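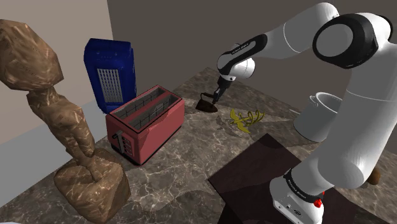

How Marble Is Made

Marble is a rock that many people see every day. It is used for floors, staircases, fireplaces, kitchen worktops and statues. It may be white, grey, brown, pink, green or almost black, and it often has paler or darker lines running through it. These lines are called veins.

This page explains where marble comes from, how it gets its colours and how people take it out of the ground. It has been prepared by the Learning Department of the Hanley Museum of Rocks and Minerals for readers aged 8 to 11. Words in the word list at the end may be new to you.

It starts in the sea

The story of most marble begins in warm, shallow seas, many millions of years ago. Sea creatures such as corals and shellfish built their shells and skeletons from a material called calcium carbonate. When the creatures died, their shells fell to the sea bed. Many were broken into tiny pieces by the waves.

Over a very long time the pieces piled up in thick layers. The layers on top pressed down on the layers beneath, and water moving between the pieces left behind minerals that glued them together. The result was a rock called limestone. If you look closely at a piece of limestone, you may be able to find the shapes of shells in it. These are fossils.

Limestone is a sedimentary rock. This means that it was formed from small pieces, or sediment, that settled in layers.

Heat and squeezing

The surface of the Earth is divided into huge slabs called plates. The plates move very slowly, at a speed similar to that at which fingernails grow. When two plates push against each other, the rocks between them can be folded, crushed and carried deep underground.

It is very hot deep underground, and the weight of the rock above is enormous. Limestone that is buried in this way begins to change. It does not melt. Instead, the tiny grains inside it grow into new crystals, which fit together tightly like the pieces of a jigsaw. Any fossils usually disappear as the crystals grow.

When this has happened, the limestone has become marble. A rock that has been changed by heat or pressure is called a metamorphic rock. The word comes from Greek and means a change of form. Slate is another metamorphic rock, and it begins as mud.

Limestone can also be changed by hot, melted rock rising from below. The melted rock bakes the limestone near it, much as an oven bakes clay.

Why marble has colours and patterns

Marble made from very pure limestone is white. Most limestone is not pure. It contains small amounts of clay, sand, iron or the remains of plants and animals, and these give marble its colours.

Iron can make marble red, yellow or brown.
Carbon, from things that were once alive, can make it grey or black.
A mineral called serpentine can make it green.

Veins are formed in more than one way. Some began as thin layers of clay or sand in the limestone, which were bent and stretched when the rock was squeezed. Others began as cracks. Water carrying dissolved minerals flowed into the cracks and left the minerals behind, often as a pale line. No two pieces of marble have exactly the same pattern.

Getting marble out of the ground

A place where rock is dug or cut from the ground is called a quarry. Marble must be removed with care. If it were blown apart with large explosions, the blocks would be full of cracks and could not be used for floors or statues.

Today, workers usually drill holes in the rock and pass a strong wire through them. The wire carries small beads covered with diamond grit. A machine pulls it round and round in a loop, and it slowly cuts through the marble. Water is poured on the wire to cool it and to keep down the dust.

The blocks are taken to a workshop, where large saws cut them into flat slabs. The slabs are then rubbed with finer and finer grit until they shine. This is called polishing.

Before there were machines, the work was done by hand. In some places workers cut a row of slots, pushed in dry wooden wedges and soaked them with water. The wood swelled and the rock split. The museum's Gál Collection includes 54 hand tools from the old quarry at Prarkik – hammers, chisels, wedges and saws – and some of the handles have been worn smooth by use.

Looking after marble

Marble looks hard, but it is softer than many other rocks. A steel knife will scratch it. This is one reason why sculptors have liked to carve it for thousands of years.

It can also be damaged by acids. Lemon juice and vinegar are weak acids, and if either is spilt on polished marble it can leave a dull mark. Rain is very slightly acidic too. Statues that have stood outdoors for a long time often lose their sharp edges, and the faces may become difficult to make out.

Is it really marble?

Some materials are made to look like marble. A pattern may be printed on plastic or painted on wood. Builders and shops sometimes also use the word for limestone that can be polished, even if it has never been changed by heat.

Geologists, the scientists who study rocks, use tests to find out. They look at the crystals through a magnifying glass. They also place a small drop of weak acid on the rock. Real marble made from limestone will fizz gently, as the acid and the calcium carbonate react to give off a gas called carbon dioxide. This test leaves a mark, and it should only be carried out on a spare piece of rock with an adult present.

Something to do

Look for stone in your school, your home or a building nearby. Is it one colour or several? Are there veins, and do they cross one another? Draw a small part of the pattern and write down where you found it.

Marble at the museum

The museum holds 676 samples of rock, and 116 of these are on display in the Zolora Gallery. Marble and limestone are in Case 9. Visitors may touch the large block beside the case – it feels cold because stone carries heat away from the hand quickly.

Word list

Calcium carbonate: the material that makes up shells, chalk, limestone and most marble.
Crystal: a solid whose tiny parts are arranged in a regular pattern.
Fossil: the remains or the shape of a living thing, kept in rock.
Metamorphic rock: rock that has been changed by heat or pressure.
Quarry: a place where rock is taken from the ground.
Sedimentary rock: rock formed from material that settled in layers.
Vein: a line of different colour or mineral running through a rock.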